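Caderno da oficina, bancada de cozinha, dezembro

Entrada das 8 h. Continua a verificação do conjunto de cozinha de brincar para o catálogo Nindix. Falta fechar a limpeza, a lista de peças e a disposição na mesa. As dimensões ficam na folha à parte, não as repito.

Limpeza: pano de microfibra com detergente neutro, 2 ml por 200 ml de água. O álcool fica de fora nas peças pintadas. O lote anterior da Brullport perdeu brilho no vermelho depois de duas passagens e não quero repetir o ensaio. Tampo limpo com a mesma solução e seco à mão antes de pousar qualquer coisa.

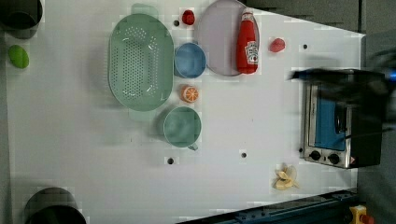

O escorredor é a peça que condiciona tudo o resto. Com o eixo maior paralelo ao lado curto da mesa ocupa menos largura útil e deixa a zona central para a loiça pequena. Testei também a posição atravessada e abandonei-a: o prato ficava demasiado perto da borda e a taça azul sem lugar próprio.

Ordem de colocação adotada: escorredor, prato, forno, depois taça e chávena, por fim os alimentos. O frasco de ketchup vai deitado sobre o prato. De pé cai ao menor toque na mesa e arrasta as peças vermelhas pequenas.

Critério para os alimentos: cada um isolado, sem tocar na loiça, salvo o ketchup. A rodela de laranja fica logo abaixo da taça.
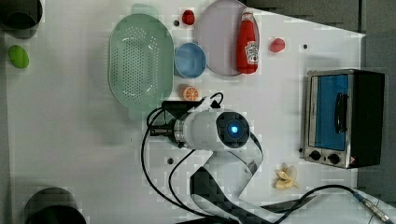 Nota deixada à margem pelo turno da tarde: a laranja devia passar para dentro da taça, porque solta na mesa perde-se na arrumação, e na caixa Grarnwood já faltam duas. Pede-se ainda que as peças vermelhas sejam guardadas em saco próprio.

Aceito o saco. A laranja dentro da taça não, pelo menos nesta fase: tapa o fundo e obriga a retirá-la sempre que se confere o interior. Fica registada a divergência.

Peças transparentes: ver contra fundo escuro antes de dar por limpas. Sobre o tampo branco as dedadas quase não aparecem e o contorno lê-se mal. Com a lâmpada lateral a 95 cm melhora um pouco. Passar o pano do centro para o rebordo, sem voltar atrás.
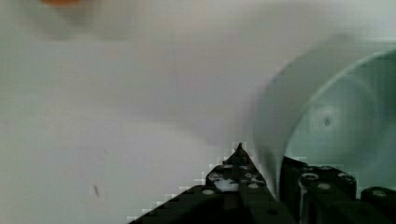
Segundo o armazém da Idahosa, o problema das transparentes não está no pano e sim na água: a da torneira deixa véu calcário, e eles enxaguam com água destilada desde o verão. Recomendam secar de boca para baixo sobre grelha, nunca sobre papel, que larga fibra.

Plausível. Pedi um garrafão de destilada. Até chegar, as transparentes ficam marcadas como pendentes na lista.

Arrumação no fim da sessão: a loiça entra na caixa pela ordem inversa da colocação. O forno vai sozinho, com a porta fechada e cartão à frente do vidro.
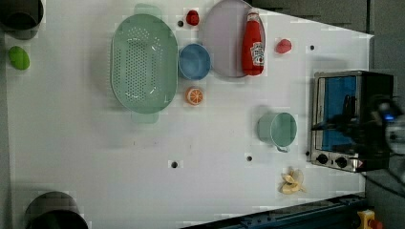
A codificação por cor da lista antiga não serve para este conjunto. Separava a loiça em verdes, azuis e restantes, e quem confere à pressa troca linhas. A chávena e o escorredor têm um verde-menta quase igual, de modo que a cor sozinha não distingue as duas linhas. Passo a identificar por forma e função, com a cor entre parênteses. A banana entra como «banana, meio descascada (amarelo-claro)», para não se confundir com a inteira do catálogo velho.

Pendentes:
água destilada para as transparentes
saco para as peças vermelhas
etiqueta nova na caixa Grarnwood
corrigir a lista e reimprimir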